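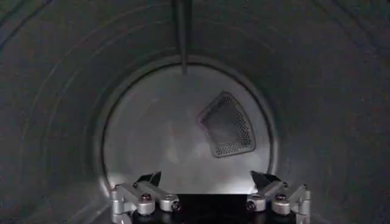
Wevex 互助问答 > 机器人与自动化 > 示教与数据采集

从烘干机滚筒里取衣服的示教数据,“已经取空”这一类到底该怎么采?

提问者:Sigita Petrauskas
发布于 2018年11月28日
标签:模仿学习 腕部相机 遥操作 数据采集 反光表面

各位好,我潜水挺久了,第一次发帖,写得有点啰嗦,先跟大家道个歉。

我在 Fusham 一个小团队里做洗衣房自动化,任务说起来很朴素:机械臂把夹爪伸进滚筒式烘干机,把里面的衣物一件一件拿出来,放到旁边的筐里,取完了就退出来,停在门口。我们用的是两指夹爪,腕部装了一个小相机,外面还有一个固定相机看着门口。遥操作用手柄,操作员坐在旁边,看腕部相机的画面来开。

到目前为止我们采了 59 条完整示教,每条都是从装着衣物开始,一直取到空为止。训练出来的策略前半段其实挺让人高兴的,毛巾这种大件基本能抓到,T 恤也还行。我第一次看到它自己把一条浴巾拖出来的时候,真的在旁边鼓掌了(同事都笑我)!

问题出在最后。筒里已经没有东西了,它还是一次一次往里伸,夹爪张着,对着后壁停一下,合上,退一点,再伸进去。有时候会一直往后壁右上方那块带孔的出风板凑,好像那里有块布似的。我盯着腕部相机的录像看了很久,慢慢有了几个猜想,但都不敢肯定:

一是后壁很亮,下半部分有一大片反光,夹爪一动,反光也跟着变样子。我怀疑模型把这片亮的当成了白色的衣物,我们的毛巾又偏偏大多是白的。

二是出风板上那一片小孔,从某些角度看颜色深、有纹理,跟深色针织物有点像。

三是我们的示教每条都在取完最后一件之后就松手按停止键了,所以“看着空筒,然后决定走人”的画面其实非常少,可能每条只有结尾那一小段。

我想问的是:

空筒的示教要不要单独采?如果要,占多大比例合适?会不会采多了以后它变懒,筒里还有衣服就走了?

光照要不要固定?我们屋子白天有窗光,晚上只有顶灯,滚筒里面看起来差别很大。有位同事主张在夹爪旁边装灯,把里面照得稳定一点;另一位说这样会让反光更厉害,两个人为这事争了一个下午,我夹在中间,谁都不想得罪。

还有标注的事。“空”这个标签应该由操作员现场按,还是事后看录像补?我们试过事后补,可是腕部相机看不到夹爪正下方和前沿那一圈,有只袜子贴在门框内侧,从录像里怎么都看不出来,结果标成了空。

我们不是大公司,机器只有手头这一套,每天能采的时间也有限,所以特别想在动手之前听听走过这条路的人怎么说。哪怕只是告诉我哪条路是死胡同,也非常感谢!先谢谢各位耐心看到这里。

补充:有人在评论里问夹爪的初始姿态。每条示教开始时夹爪都是张开的,相机正对着筒口往里看,手腕朝向固定。伸进去以后操作员可以随意转,不过大家都习惯不太转,因为转了以后画面歪着,开起来头晕。

3 个回答

回答一
Siiri Paulauskas(已采纳)

Sigita 你好!看你的描述我笑出声来,当然是苦笑,我在 Keltby 做过差不多的东西,洗衣机和烘干机都碰过,你说的那个“对着后壁停一下,合上,退一点,再伸进去”,我闭着眼睛都能想出来。那段时间我做梦都是滚筒。

我把当时怎么做的写一写,篇幅可能比你的问题还长,你泡杯茶慢慢看。机器不一样,照搬肯定不行,有些细节你得自己试。

先说你第三个猜想,我觉得八成就是它。你想想模型在训练里见过什么:几乎每一次看见滚筒内部,接下来的动作都是往里伸、合爪。那它看见空筒,最稳妥的猜测当然还是往里伸。反光和出风板只是给了它一个落点,它总得往某个地方去嘛。所以光治反光是治不好的,我们一开始就在反光上耗了很久,给滚筒里面贴过哑光膜,贴完确实好看了些,可它改去抓膜的接缝,我差点哭出来。再说你总不能给每台客户的机器都贴膜吧。

所以空筒要单独采。具体这么做:

把“检查”当成一段正经的动作来教。操作员取完最后一件以后先别按停止,夹爪退到筒口附近,张开,停稳,然后按固定的路线看一圈,先看后壁,再低头看筒底和前沿,再抬头看上面(有些机器筒壁上有凸起的长条,袜子很爱挂在那后面,轻一点的衣物还会靠静电粘在壁上),看完了退出来,到门外的停放位置,再按结束。这一段要做得慢一点,而且每个人都要做得差不多。我们那时候有个操作员手特别快,嗖一下就出来了,他那批数据训出来的检查动作就是糊弄一下,什么也没看到。

除了接在完整示教后面的检查,再另外采一些“一开始就是空的”。夹爪从门外进来,看一圈,走人,不合爪。这种很短,采起来不费劲,我们一口气采了 50 条,花的时间比我担心的少多了。

然后是你担心的变懒。会的!真的会,我们第一版加完空筒就变懒了,筒里躺着一条深灰色的短袜,它看一圈很有礼貌地走了。后来的办法是给每一类空筒都配上“差一点就空”的:只留一件,而且专挑难看见的留。深色袜子放在后壁边上的暗角里,白手帕放在后壁下面最亮的那片前头,黑色的小件靠着出风板下沿放,还有贴着筒壁的、夹在门封旁边的。这类数据跟空筒的数量要差不多,别图省事只采空的。它们两个放在一起,模型才有机会学到到底该看哪里。

至于在整个数据集里占多少,我没有一个漂亮的答案给你,而且我怀疑也没有人有。我们是训练的时候调采样权重,没有去删数据,先让空和差一点空这两类合起来占一小部分,看它在哪边犯错,再往哪边挪。你每改一次只改一个地方,不然回头想不起来是哪个起的作用。这句话是我吃了很多亏以后写在白板上的。

再说光。两位同事说的都有道理,我给他们各倒一杯茶。夹爪旁边装灯,好处是筒里的暗角能看见,坏处是金属后壁正对着你,灯一照就是一团白,而且这团白会跟着手腕走,比窗光还讨厌。我们最后装了,但把灯往旁边偏,前面加了一片扩散片,亮度压得很低,只求暗角里能分得出深色布料和筒壁。还有相机的自动曝光,一定去查一下!夹爪自己的黑色部件会占掉画面下面一大块,自动曝光看见一大片黑就想提亮,后壁立刻就糊成一片了。我们把曝光锁在一个固定值上,一下子解决了很多莫名其妙的事情,当时还以为是网络结构的问题,改了半天模型。白平衡也顺手锁掉。

屋子里的光我倒建议不要固定。白天采一些,晚上采一些,阴天也采一些,每一条记下来是什么光。验证集里两种光都要有,而且不要从同一次采集里切。我见过最让人心碎的曲线就是从同一次采集里切出来的验证集,漂亮极了,第二天一上机器什么都不会。

标注我投现场按一票,再加一道人工看。操作员按“空”之前,要走到门口,弯下腰,用自己的眼睛往里看,最好拿手电,再用手沿着门封摸一圈。听起来很傻,可是你那只袜子就是这么能找到的。录像只能告诉你相机看见了什么,那只袜子相机根本没看见呀。我们的表格里有两个栏,一个是“人看是空的”,一个是“从腕部相机看得出来是空的”。这两栏不一致的那些条不要扔,单独放一个文件夹,它们很宝贵,会告诉你检查路线上哪里有死角。我们就是看了那个文件夹才给路线加了低头看前沿那一步。

还有手腕朝向。你说大家不爱转,因为头晕,我太理解了。但是不转,后壁的反光就总在差不多的位置,出风板也总在右上方,模型很容易把位置记死。滚筒停的角度可能影响不大(后壁不跟着转的那种),可只要机器换一台,或者手臂的底座挪一点,它就傻掉。我们的做法是给手柄的画面加一个回正,操作员看到的始终是正的,录下来的还是原始画面。写起来没多少代码,操作员高兴得要请我吃饭。要是来不及做,就让大家每隔几条故意偏一点点角度,也有帮助。

最后有件小事,检查动作做完要不要合爪?我建议不要,让夹爪全程张着出来。合爪的动作只留给真的要抓东西的时候,这样你在回放里一看到它合了空气,就知道是判断错了,排查起来舒服得多。

祝顺利,有问题尽管在下面问,我晚上一般都在。

评论

Sigita Petrauskas:天哪,太感谢了,我把这篇打印出来贴在工位上了。刚去查了相机设置,自动曝光果然开着……我们从来没想过这个。想追问一句,检查路线你们是写死成一段程序,还是也让策略自己学?

Siiri Paulauskas:两种都试过。写死的更稳,什么时候触发得另外做一个判断,而这个判断又要数据,绕了一圈还是要采。我们最后让它学,因为有时候检查到一半看见袜子,它能直接过去拿,写死的那版要走完全程才肯回头。不过要是你们赶时间,先写死一版上线也完全说得过去,示教照样采着,以后用得上。

Sigita Petrauskas:明白了,那我们先写死,同时采。计划 12 月把空筒和差一点空的都补齐,到时候回来汇报!

回答二
Org

加个力矩检测不就行了,合爪没夹到东西就计一次,连续 3 次就退出。没必要搞这么多数据。

评论

Sigita Petrauskas:谢谢回答!这个我们现在当保险在用,确实能让它停下来。麻烦在于薄的东西,比如手帕的一个角,合爪的时候读数跟没夹到几乎一样,它会把还有东西的筒也判成空的。

Org:那就换个好点的传感器。

Siiri Paulauskas:当兜底我是支持的,别拿掉。只是它数的是“没夹到”,跟“没有了”是两回事,抓的位置不对也会没夹到。

回答三
匿名用户

前面那位写得很全了,我只补充一点采集安排上的经验,我没做过滚筒,做的是从深箱子里取软包装,但有些事情应该是相通的。

空箱的示教特别无聊,操作员采着采着就走神了,动作越来越短,这个从轨迹长度上一眼就能看出来。所以不要把空的集中在一个下午全采完。我们后来排了一张随机的单子,正常的、只剩一件的、空的混在一起,摆东西的人和开手柄的人分开,开手柄的人事先不知道里面有没有。这样他是真的在看,检查动作自然就像样了。你们如果人手不够,没办法分成两个人,至少可以把单子提前打乱。

不过这么做有个坑,操作员看不见的东西,他就会以为没有,然后很诚恳地走人。这种条目要由摆东西的人事后改标签,不能当成正常的空来训练。我们第一批就忘了改,后来模型对透明袋子视而不见,找原因找了 7 天,最后发现是我们自己教的,挺惭愧的。

另外镜头记得擦。烘干机里应该有绒毛吧?我们那边是纸屑,沾在镜头上以后画面中间总有一个小灰点,好几批数据都带着它。现在每次开工前第一件事就是擦镜头,然后对着同一个位置拍一张存下来,跟前一次的比一比,相机松了歪了也能顺便发现。

再有就是每条后面留一句话的备注栏,让操作员随便写。“今天手柄有点飘”“这件卫衣帽子老是勾住”之类的。当时看着没什么用,几个月以后排查问题全靠它。

评论

Sigita Petrauskas:绒毛!有的,很多。我刚才用棉签擦了一下镜头,不好意思说棉签变成什么颜色了。随机单子这个办法我明天就跟大家商量,摆东西的活我自己来做,反正我开手柄最慢。

Siiri Paulauskas:“事后改标签”这条请务必照做,我那两栏的表格其实也是为了这个。镜头对照那张也很好,我要偷走。

Sigita Petrauskas:再问一个很小的问题,衣物要不要每次都用烘过的?我们现在是干衣服反复用,拿出来再扔回去,团得都有点固定形状了。

匿名用户:我们的袋子也有这个问题,折痕都记住了。定期换一批,扔进去之前抖开。

Siiri Paulauskas:同意抖开。有条件的话,每天挑一桶真的烘一遍再采,刚烘完衣服缠在一起的样子很难用手摆出来,床单尤其是,它会把袜子整个裹进去,你以为取了一件,其实出来一窝。这种也请保留在数据里,放进筐之前不用特意拆开。

Sigita Petrauskas:床单我们还没敢碰……先记下了。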